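Purum cell notebook, gripper bench
Last updated: December 4, 2020

Spent most of the morning on the finger pads again, and I'm happier with them than I've been since April. Swapped both for the thinner Brusel ones, wiped the wrist camera lens, then redid the zero (came out at 1049, old value was 1319, so please don't load Imelda's saved file without changing it!). The two lower screws on the finger mount had worked a little slack – snugged them and put a paint mark across the heads.
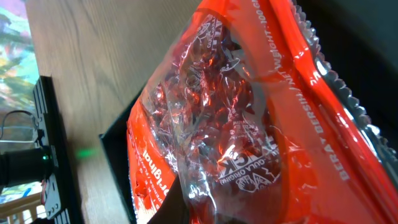 Wrist view, finger against the orange 100 g bag.

I do love this bag as a test piece, crinkly and shiny as it is. The glare on the folds is strongest on the side with BERAT BERSIH, and that's where I'd like to try the lamp turned down before anyone touches the exposure. Ran six slow closes afterward and the force trace looked nice and even. Still to do: retie the wrist cable, order spare pads from Plonder.

Comments

Lorna Salazar: New zero is loaded on my side too. Which lamp, the tall one?

Imelda Yap: Old file renamed, sorry about that! Pads are on the Plonder list.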